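Saketti Luletex 36 - Guía rápida
Sección 4. Montaje del tendedero de techo

Antes de empezar: apagar la luz de la habitación si se va a taladrar cerca de un punto de luz. Comprobar que no pasan tubos ni cables. En falso techo de escayola, NO montar sin refuerzo.

1. Marcar los dos soportes. Separación entre centros: 88 cm. Medir dos veces.

2. Taladrar, limpiar el polvo, meter tacos. Tornillos sin apretar del todo todavia.

3. Nivelar y apretar. Si un soporte baila, cambiar el taco, no forzar.

Nota: mejor entre dos personas. El pelo largo, recogido antes de usar el taladro. 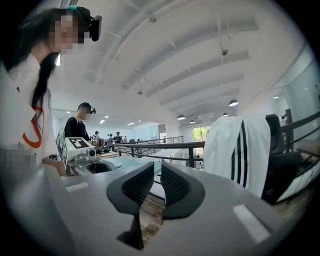
4. Pasar las cuerdas por las poleas, de la más corta a la más larga. Que no se crucen. Nudo simple en la punta y tirar.

5. Colgar las barras. Bajar y subir cada una en vacío. Si sube torcida, igualar las cuerdas en el tope.

PRECAUCIÓN: carga máxima 36 kg repartidos. Nada de colgarse, ni niños ni adultos. No dejar cuerdas sueltas al alcance de los pequeños.

Mantenimiento
Trapo húmedo, sin lejía. Revisar tornillos a las 4 semanas y despues una vez al año. Cuerda deshilachada: se cambia entera, recambio Ismont ref. 52.

Falta alguna pieza? Mirar primero en la bolsa pequeña, dentro del tubo de cartón. Si no está, avisar a la tienda con el tique.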